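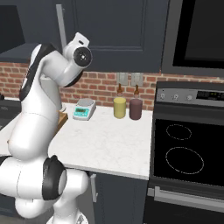 The Stalent 8 is a lockbox for one full-size handgun and a spare magazine, built for the nightstand, the closet shelf, or wherever you currently keep yours under a pile of socks. Burglars know about the socks. It opens with a four-button code or a key, and the lid comes up on a gas strut without a beep or a light show. You can have it in plain black, or in white with black bands, much like the robot arm at the top of the page, rounded corners included. The white one costs the same and shows fingerprints sooner.

The body is steel, the hinge is on the inside, and the bottom has 2 holes for bolting it to something heavier than itself. Please use them. An unbolted lockbox is a carrying case with a nice handle, and we left off the handle.

Power comes from four AA batteries, good for 2000 openings. If they die, there is the key. If you have locked the key in the box, call us and we will try to sound surprised.

Inside dimensions fit most service pistols with a short optic mounted. The Buthelezi insert (sold separately) swaps the flat foam for a cut tray, so the gun stays put when you open the lid in the dark. Long-barreled revolvers need the bigger Ollent box. Yes, even if you angle it.

In the carton: lockbox, 2 keys, bolts, batteries, foam, and a manual that is mostly warnings.

The code memory holds 8 users. Most homes need one or two. Change the factory code before you put anything in it, and don't make it your house number.

Load rating on the lid: 600 pounds, closed and sitting flat. It is still not a step stool.

Ships from the Amton warehouse. Adult signature required.

Page updated 11/27/18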